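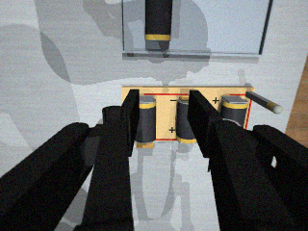 Battery Loading Cell for Small Workshops

The Clarkow loading cell places cylindrical batteries on flat boards. It is made for companies that assemble small series and do not want a full production line. One arm with a two-finger gripper takes the batteries from a clear tray and sets them on the board side by side, each one turned according to the plus and minus signs.

What changes for the operator

At our first customer, Dridbridge, every battery was placed by hand. The shift leader, Fidelina Montoya, told us that the work was light, but people got tired of checking the polarity all day. Now the operator fills the trays, starts the job and does the final check with a meter. The same five people still work in the room. Two of them learned to teach new board layouts to the cell, and it took them one afternoon.

Please note that the cell does not replace the final check. We recommend that a person always does it – also when the job has run well for weeks.

Simulation before delivery

Before we ship, we build your board and tray in simulation and run the complete job there. You receive the pictures and can comment on them. In May we did this for the Uchida board, and the customer asked us to move the tray farther back before any metal was cut.
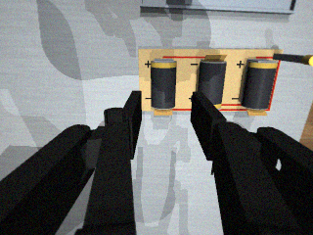
Simulated view of a three-battery board. The middle battery is placed with its positive end opposite to its neighbors.

Details

Order number: 1392
Gripper: two fingers, black
Layouts in memory: 30
Weight of arm: 26 kg
Training: one day at your site or in Ernport

Delivery includes the arm, the gripper, one tray and the teaching software. Work tables are not included. For boards with other battery sizes, please send us a drawing together with your request.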